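September | Unent Press Office

Unent Opens Its Remote Teaching Kit to Outside Labs

Unent today released Vandum, a software kit that lets a person teach a two-armed robot a household task by driving it remotely. The kit is available to university labs and small companies starting this month, with a free tier for teaching and coursework.

Vandum connects a pair of handheld controllers to either a physical robot or a simulated one. The operator moves the controllers, the arms follow, and the software records joint positions, gripper commands and camera views together. Each recording is saved as one demonstration. A set of demonstrations can then be used to train a control policy with the lab's own tools or with the training scripts included in the kit.

The first release ships with 22 simulated kitchen tasks and 635 recorded demonstrations, all driven by Unent operators at the company's Moynihan Street office. Tasks include moving utensils, opening appliance doors, placing items on a scale and clearing a counter. Every demonstration can be replayed, trimmed or rejected before training. Failed attempts are kept in a separate folder and labeled as such.

Unent ran a closed trial of the kit with 12 labs earlier this year. Operators in the trial asked for two changes above all: a slower speed setting for work near the edges of sinks and shelves, and a foot pedal to pause recording. Both are in this release. The pedal is optional, and a keyboard key does the same job.
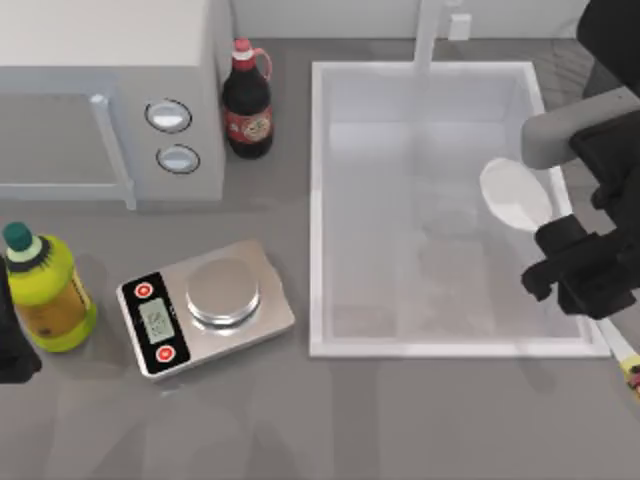
Simulated kitchen in Vandum, with a robot arm holding a white utensil over the sink.

New operators start in simulation, where a dropped item can be reset with one button. The controller layout stays the same when they move to hardware. Unent recommends a short practice period on each new task before any recording is kept.

Vandum also works with Lestik, the company's earlier hand-guiding package, in which a person holds the arm and moves it through the motion directly. Recordings made in Lestik can be imported and mixed with remote ones, although camera views from older files may need to be realigned. An import guide is included.

Unent plans to expand the shared library to roughly 2,000 demonstrations, including tasks that use both arms at once. Labs that wish to contribute recordings can apply through the Vandum page. An online walkthrough for new users will be held Friday at 11 a.m.

Press contact: Unent Press Office, Moynihan Street
© Unent. All rights reserved. | Back to top

This site uses cookies to remember your settings. Accept | Manage preferences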